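Chapter 7
Curved Surfaces and the Rooms Inside Them

In this chapter you will learn to
find the rim, the seam and the highlights on a clear curved cover
tell a reflection from something seen through the surface
draw straight lines as a curve bends them
light a room so that a clear object keeps its shape

Pick up a soup spoon and look into the back of it. Your whole kitchen is in there! The window has shrunk to a bright lozenge, the door frame leans like a tree in the wind, and your own nose has taken over the middle. Now tilt the spoon a little and watch everything slide. People have been staring into curved surfaces like this for centuries, and painters still set them as a test for their students, which tells you how much there is to see.

Clear domes are even richer than spoons. A spoon only gives back the room in front of it, but a dome does two jobs at once: it reflects what is on your side and lets through what is on the other. The two pictures lie on top of each other, and sorting them out is a real pleasure once you get the knack. Vertical blinds make wonderful practice material. You already know the edges of the slats are straight and evenly spaced, so every bend you see is the work of the curve.
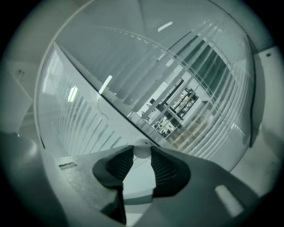
Figure 7.1 Blinds, ceiling lights and a distant set of shelves, seen in and through a clear dome.

Start with the slats in Figure 7.1. On the left they run as pale, even stripes that follow the dome around. On the right they fan out, gray against a darker green-gray. Then look for the small bright patch between the slats near the center right, where there are crowded shelves and a cluttered worktable. A whole corner of a room fits in there, and you could cover it with a thumb.

The long white streak near the top is a ceiling light. Highlights like this one are your best friends when you draw glass or clear plastic, and we will spend most of Section 7.2 on them. Rekha Ahuja, who taught the drawing course this book grew out of, had her students put in the highlights first and the outline last. Try it both ways and keep both sheets.

Before You Read On
You will need a clear bowl, a soft pencil and a window with blinds or a striped curtain. Set the bowl upside down on a table, sit so that the window shows in it, and draw only the stripes for ten minutes. Leave out the bowl itself. When you have finished, hold the page at arm's length and see how much of the bowl has appeared anyway.

Section 7.1 begins with the rim.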